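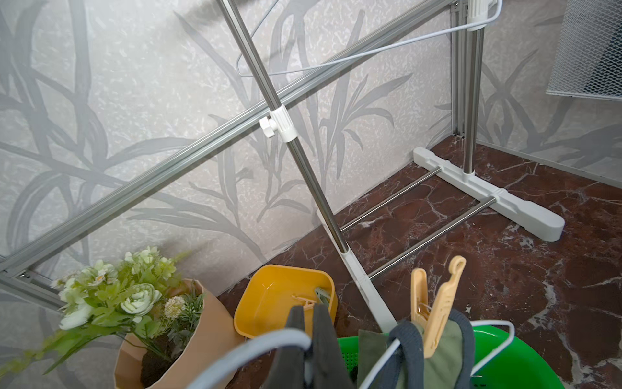
Dem Roboter beim Wäscheaufhängen helfen: Callon sammelt Beispiele

Callon. Wer als Kind zum Wäscheaufhängen verdonnert wurde, darf sich bestätigt fühlen: Es war Arbeit. Die Firma Floliten lässt seit Juli in einer Wohnung in Callon Kleidungsstücke aufhängen, abnehmen und wieder aufhängen, damit ein lernendes System irgendwann begreift, was Generationen von Eltern für selbsterklärend hielten. Mehr als 1.330 Durchgänge sind nach Firmenangaben inzwischen gespeichert. Die Wäsche ist längst sauber, darum geht es auch nicht.

Gesteuert wird der Greifarm vorerst von Hand. Eine Bedienperson führt ihn zum Korb, zur Klammer und zur Stange, eine kleine Kamera am Greifer zeichnet den Weg auf. Aus vielen solchen Wegen soll die Software Dizon ableiten, wie man einen Träger fasst, ohne den Rest des Hemdes mitzunehmen. 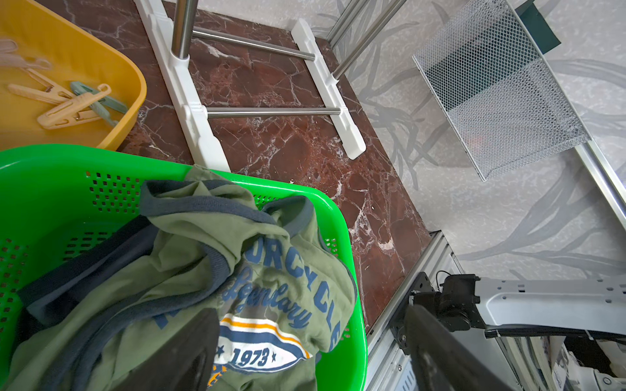

Projektleiter Pylyp Tymoshchuk hält die Klammern für den eigentlichen Gegner. »Stoff verzeiht einiges, eine Wäscheklammer verzeiht gar nichts«, sagt er. 89 Durchgänge musste das Team aussortieren, die meisten davon wegen Klammern, die kurz vor der Stange das Weite suchten. Ganz gelöscht wurden sie nicht. Fehlversuche wandern in einen eigenen Ordner, der intern »Okham« heißt, nach dem Prüfprogramm, das sie dort ablegt.

Sechs Leute wechseln sich an der Steuerung ab, jede Schicht dauert fünf Stunden. Gefragt sind ruhige Hände und eine gewisse Gleichgültigkeit gegenüber Motorradmotiven, denn bedruckte Oberteile kommen besonders oft an die Reihe. Der Aufdruck erleichtert es laut Tymoshchuk, auf den Aufnahmen vorn und hinten auseinanderzuhalten.

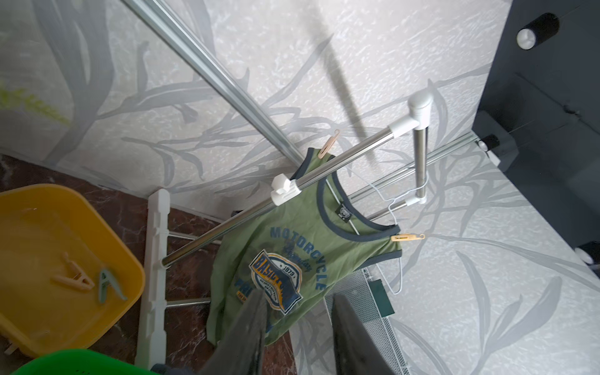
Zwei Klammern halten das Oberteil am Wäscheständer.

Als Nächstes stehen Handtücher auf dem Plan, danach Bettwäsche. An Socken will sich Floliten vorerst nicht wagen. Einen Termin für das Zusammenlegen gibt es ebenfalls nicht, was die Firma mit vielen Haushalten verbindet.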